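Home | Issues | Fiction | Submit | About
Print this page | E-mail this story
Filed under: Short fiction, Work and Trades

The Speckled Floor

The instruction from Allholm was to return the workroom to its condition at handover. The condition at handover was set out in a schedule of 37 entries, and the technician had the schedule on a clipboard.

Entry one was the floor. It was described as "speckled, sound, level." The technician put a straightedge on it near the door and found it speckled and sound. It fell two millimeters toward the drain, as it had in April, when the schedule was drawn up by someone who did not own a straightedge. She wrote "as found" and went on.

The room had been used by Dotau for the assembly of hinges. The hinges went to Induteo, and Induteo put them into cases for instruments. When Induteo changed to a molded case there was no further need of hinges, and Dotau gave notice on the room. The notice period was 40 days. Most of it had passed before anyone thought about the shelves.

The shelves ran along the north wall. Each was held by two brackets, and each bracket by three screws. The screws had been driven by different people. Some were slotted and some were cross-head, and one was a wood screw that had been persuaded into a metal plug. She removed the slotted ones first, because the slotted driver was already in her hand. The wood screw came out with its plug and a quantity of plaster. She filled the hole, struck it flat, and noted the time so that she would know when to sand.

While the filler set she emptied the drawers. The procedure for drawers was to remove each one, turn it over onto a sheet, sort what fell out, and replace the drawer. The first gave hinge pins. The second gave hinge pins of another diameter, and a receipt for lunch. The third was locked.

The schedule did not mention a lock. It gave the drawers as entry 14, "bank of drawers, steel, complete." A locked drawer could be said to be complete. She tried the keys on the ring, including the two that belonged to the loading door, and then she took out the drawer above it and reached down through the space.

She felt a bar, a spring, and the back of a cylinder. She pushed the bar to the left and the drawer came forward.

It held a notebook with a cloth spine. The notebook was a record of the room temperature, taken at the start and end of each shift. The entries were in pencil. They had been made every working day for 8 years, and in all that time there had been no thermometer in the room. She was sure of this. Entry 22 on the schedule was "thermometer, wall, none."

She read several pages. The figures were reasonable. They rose in summer and fell in winter, and on the morning the boiler failed, a day she remembered herself, the figure was low and had been underlined.

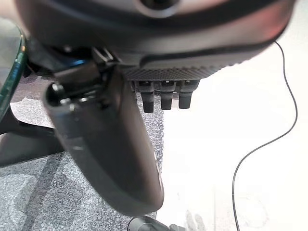

Vol. 8, No. 2

The last entry was a morning reading with no evening reading beside it. She looked at the blank space for a while. Then she went back to the wall and pressed the filler with her thumb. It took no mark, so she folded a piece of fine paper over the block and sanded in circles until the patch and the plaster gave the same sound.

The brackets went into one box and the screws into another. The wood screw she put in her pocket. She replaced the drawers in order, ran each of them to its stop, and checked that the third could be opened without a key. She wrote "complete" against entry 14.

The van from Lâm Removals was due at five for the shelves. At ten to five she turned off the heater and stood in the middle of the floor with her coat open. She held still until she had stopped noticing the walk from the switch.

Then she took the pencil from the clipboard, opened the notebook to the last page, and wrote down the temperature.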